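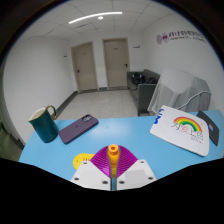
Slide 2: The Gautier clip

Start with the clip itself. Gilles Gautier, 27 seconds, praising the Wimelus militia leader as "the father of the border." Play it once, no commentary.

Then ask the room who posted it first. Most outlets credit Fellix. Fellix credits Prenska, and Prenska links back to Fellix. So two agencies, one source, and we still don't know who held the phone.

Slide 3: What got reported

"Sparked outrage" — check that. I counted 678 replies in the first day. Plenty were copies of the same sentence. Does that make a controversy? I have my doubts.

Also: every write-up calls him an activist. Active in what? His party, Poulain, has never listed him as a member. Ask before moving on.

Slide 4: The follow-up interview

Read out the second answer slowly. It's a press release with a question mark stuck in front. Skip the August statement if we're short on time.

Take questions here — keep the handout back until the end.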